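Hand-held gripper trials: fingers, camera and controller

Notes and one photo from the bench at Vadmont, where Telmo Carrasco and Encarnación Benítez spent part of May comparing finger sets for the hand-held gripper tool. The same fingers are meant to go on the Gronus arm later, so we wanted to settle the shape before printing spares.

We compared 3 finger designs. The first was a flat parallel pad, the second had a shallow V groove, and the third was a plain block with an angled tip. Each set went through the same list of pick-ups: a bolt, a marker pen, a folded cloth, a playing card and a coffee mug. Every item got 50 tries per finger set, split between the two of us so that one person's habits didn't decide the result.

The flat pads were easy to line up but hid too much of the work from the camera. The V groove was good with the pen and poor with the card. The angled block came out ahead on small items, mostly for the view it leaves between the fingers. It still drops the mug if you take it too close to the rim.

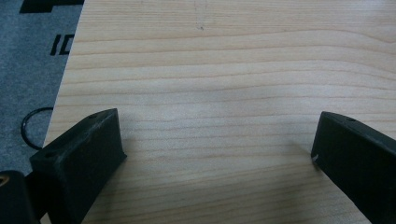
Block fingers open over the pale wood board, seen from the tool's own camera. There is a small white scuff on the inner tip of the right finger.

Board and background

We tried several backgrounds for the camera. Dark fingers against a light surface gave us the cleanest finger outlines, and the tracking software from Skustis had less trouble finding both tips. A glossy white sheet was worse than wood – it threw reflections whenever the tool tilted. Matte surfaces are now the default for all bench sessions.

Camera

The camera was tested at two heights on the tool. The lower mount shows more detail at the tips but loses sight of anything tall. We kept the higher one. Exposure is locked before each session, and Encarnación checks the first clip before anyone goes on.

Controller

Two controllers were on loan for the motor-driven version. The Cifuentes unit closes more smoothly at low speed and was simpler to set up. The older one we had in the drawer is faster but overshoots on thin items, and the card showed it every time. Telmo ran the Cifuentes through 175 open and close cycles in one afternoon without a fault, so it goes on to the arm trials.

Still to do

Print 8 more block fingers in the current shape. Try a thin rubber facing on one pair and repeat the mug. Write down the screw torque this time – two fingers worked loose during the V groove runs and those tries had to be thrown out.

Questions about the print files can go to Telmo at the Vadmont bench.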